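How to Plan a Weekend Around an Out-of-Town Concert

Updated July 2019

So your favorite band has announced a tour, and the closest date is four hours from your front door. Go! I mean it. Some of my best nights have been in rooms I had to look up on a map first, and I've gotten pretty good at the planning part. My last trip was 572 miles round trip to see Flumley play the Rikau in Plumdale, and I'd do it again next week if they'd let me.

Everything below assumes you're driving and staying one night. If you're flying, most of it still works, but read the part about bags twice.

Step 1: Pick the date before you pick the seats

When a tour is announced, write down every stop you could reach in a day. Don't just grab the nearest one. Look at the size of the venue, whether it's seated or standing, and what else is on in town that night. A college football game or a big convention can double the price of a room, and you won't hear a word about it on the band's website.

Smaller rooms late in a tour are my favorite by a mile. The band knows the new songs by then, the set list has loosened up, and you might get something odd in the encore. Opening night has its own thrill, of course (you get to hear it all before the set list is posted everywhere), but expect a wobble or two.

Step 2: Get ready for the on-sale

Make your account with the ticket seller at least a day ahead. Save your card, check that the billing address is right, and log in ten minutes early on the device you trust most. Sign up for the band's mailing list too. Presale codes nearly always go out there first, and it's free.

Decide on your top price before the page opens, fees included. Say it out loud if you have to. The clock on the checkout page makes everybody a little crazy, and it's easy to click on a VIP package when all you wanted was to stand near the sound desk and sing.

If you miss out, don't rush to a reseller that same morning. Check the venue's own box office page again a week later, and again in the last few days before the show. Held seats get released once the stage layout is settled. I got into a sold-out December show that way, at face value, two days out.

Step 3: Book a room you can cancel

Book it right after you have tickets, and pay the little bit extra for free cancellation. Shows get moved. Singers lose their voices.

Look for a place you can walk back from. Late buses can be thin on the ground in smaller cities, and waiting for a ride with two thousand other people is a sour way to end a great night. If walking won't work, stay one or two stops out along a main road, and call ahead to ask how late the front desk is open.
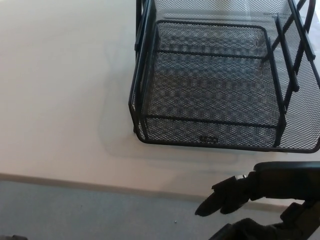 Step 4: Read the venue rules

Every hall has a page for this, usually hiding under "Visit" or "Know Before You Go." Look for:

Bag size. Many places now measure, and some only take clear bags.
Doors and start time. These are different things, and the gap can be an hour or more.
Re-entry. Usually no.
Payment. Some bars are card only, some merch tables are cash only.
Cameras. Phones are mostly fine, anything with a long lens mostly isn't.

Download your tickets to your phone at home, where the signal is good. Then take a screenshot of the order number as a backup – some sellers use a moving barcode that won't scan from a screenshot, but the box office can look you up with the number.

Step 5: Do your homework (the fun kind)

Make a playlist for the drive there. I put the new album first, then one older record I haven't touched in a while, then whatever the opening act has out. Please do listen to the opener! I came home from that Plumdale show just as excited about Stankevičius, who went on first with a 6-song set, as I was about the headliners.

Whether you peek at the set list is up to you. I like a surprise, so I stay off the fan forums for the whole week.

Step 6: The day itself

Leave two hours earlier than the map tells you to. Eat a real meal before you get in line, drink some water, and wear the shoes you'd wear to work a long shift. Bring earplugs. The good reusable kind don't cost much and they take the edge off without turning the music to mush.

Buy your shirt before the show if you care about your size. You'll have to tie it around your waist or stuff it in a pocket, but mediums go fast – I've learned this three times now.

Step 7: The morning after

Sleep in if checkout lets you, then find breakfast and a record store before you get back on the road. Ask at the counter what else is coming through town. That's how I heard about the next show on my calendar, and the tickets for that one go on sale at ten tomorrow morning, so I'd better go save my card.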